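Subject: Re: [kitchen-swap] Roll-up racks over the sink, worth it?
Date: 9 June 2026
List: Loria Kitchen Swap

> Hi all. We're redoing the kitchen at last and I have my eye on a double sink. My
> worry is where the dishes will dry. I have had the same big drainer on the
> counter for years and I'm sick of looking at it (and of the puddle under it).
> Does anybody use one of those racks that roll out over the bowl? Do they slide
> around? Can you still use the sink? And what do you do with vegetables while
> the rack is full of cups? Our whole counter is 131 inches and I want to keep
> as much of it free as I can.

Oh, I'm so glad you asked, I have been waiting for somebody to bring up racks! Yes, get one. I've had mine since October and it's the best small thing I have bought for the kitchen in years.

Mine is a Giso, 24 dollars when I got it, plain metal rods with silicone along the two ends. It sits over the left bowl and I leave it there pretty much all day. The silicone is what keeps it from sliding, so when you're shopping, feel those end strips before anything else. I had a cheaper one before with hard plastic ends and it skated across the counter every time I put a pan on it.

About still using the sink: with two bowls you really can. One side is for drying and the other is for everything else, and the faucet swings between them (check that yours does before you order, a tall gooseneck is lovely for this and clears the rack with room to spare). When I need the left bowl for the big stockpot I roll the rack up and stand it in the corner. Takes no time at all.

Vegetables go in the right bowl. I tip the whole lot in, apples and potatoes and whatever else came home, and work through it from there. Nothing rolls off the counter, and the dirt stays where I can rinse it away. Anything that I've washed goes across to the rack to drip, and I love that part, the air gets all around it.
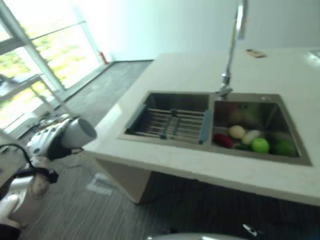
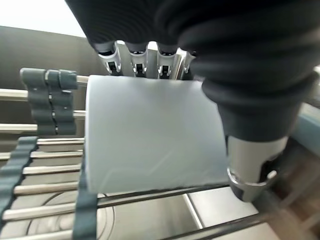 WHAT I DRY ON IT

Cups, bowls, the colander, wet lettuce in a towel, baking sheets if they're leaning on something. Also floppy things! Dishcloths, baking mats, the thin cutting boards that curl. They never dried right in my old drainer, they'd fold over on themselves and stay damp in the crease. Spread out over the rods they're fine by bedtime.

WHAT I DON'T

Small spoons and anything narrow enough to drop between the rods. I use a cup for those, set right on top of the rack. And wine glasses make me nervous, so they still go on a towel.

CLEANING

Every couple of weeks I roll it up and soak it in warm water with a squirt of dish soap for 40 minutes, then go along the silicone with an old toothbrush. Gunk collects where the rods go into the strips. A quick scrub and it looks new again.

SIZE

Measure your bowl from front to back, outside edge to outside edge, and add 2 inches so that the ends have something to rest on. I got this wrong the first time and the whole thing fell in, with a casserole dish on it. The dish lived. Ninus makes a longer one if your bowl is deep front to back, and a couple of people here liked it last year.

Do tell us which sink you pick! And if you have any say in the layout, ask for a bit of counter behind the faucet too, I'd love to have that.

Brynjólfsdóttir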